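Grirau Robotics Club Forum > Student projects > Simulated kitchen, spring build

lorkia_mom
Hi everybody! My daughter's team is on the Thoroddsen kitchen task this April (so much fun to watch, even if I only follow half of it) and they're stuck on the candle. They keep the gripper low, by the silver holder, and I wondered if that's what the rest of you do.

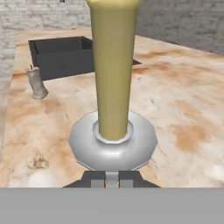
They've had 50 tries and 8 good ones, and spirits are still pretty high, bless them!

gusside76
Welcome! I'd go for the candle itself, up near the middle, and come in slower than feels natural. Our kids fought with that holder for weeks.

tallbench
I'm going to disagree, kindly. The low grip is fine, and I'd look at the wrist angle before changing anything else. Have them start with the arm well back from the counter and the toaster, so there's room to turn.

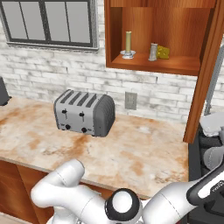

Page last changed: April, 4:50 pm

gusside76
Well, we tried it your way for 5 practices and I still like mine better, but she should let the team try both and pick.

lorkia_mom
Thank you both, I'll pass it all along tonight with the snacks!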